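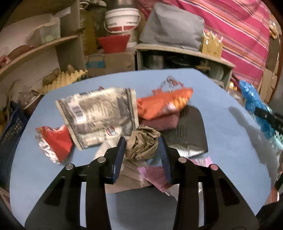
Progress report to the Kanaan Fund
Stuleta knitwear and tailoring collection, second stage
Tue 25 April

Dear Luzius,

Thank you for your patience while I got this together. You asked for a plain account of where the collection stands and how the second part of the grant is being spent, and I shall try to give you one, though you know I do tend to wander once I get going on cloth.

When I last wrote, in January, we had a set of drawings, a promise of yarn and not much else. We now have 15 finished looks out of the 42 we plan to show at Lerport, and another batch cut and waiting for sewing. The coats came first, and I'm so glad they did! They take the longest, and the shoulder gave us a good deal of trouble. We made it up five times in calico before the sleeve would hang properly with a thick jumper underneath, and Sena Ofori, who runs the cutting table, was still unpicking the last of them on the morning of the fitting. It was worth every hour – the line is soft from the front and quite sharp from the back, which was what the drawings had always asked for.

The knitwear is a little behind. Our first delivery of the heavy yarn from Castell came in a shade greener than the sample, and after a long afternoon holding cones up to the window we sent it back. The replacement is lovely, but it cost us the best part of three weeks.
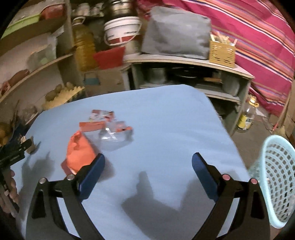 We have used some of that time to get on with the skirts, so the days weren't lost, and both knitters have agreed to longer hours until the show.

On money, we are within the budget you approved, with one change I'd like you to look at. The buttons and clasps came in under the estimate, and I would like to move what is left into pressing and finishing. There are 146 separate pieces once you add up every shirt, belt and scarf, and each has to be steamed, checked and bagged before it travels. I had allowed too little for this and would rather tell you now than in the week of the show.

The venue is settled. We have the old customs hall on the Lerport quay for two days, with seating along one side only, so that the guests face the water and the clothes pass between. The lighting plan is still open and I'll send it on when I have it.

Still to do before my next report: the evening pieces, the shoes (we are waiting for a second quote) and the model fittings, which Sena will lead. If you could let me have your answer on the finishing budget, I can book the pressers straight away. And do come and see the coats if you are passing, they really are better on a person than on paper.

With warm thanks from everyone at Stuleta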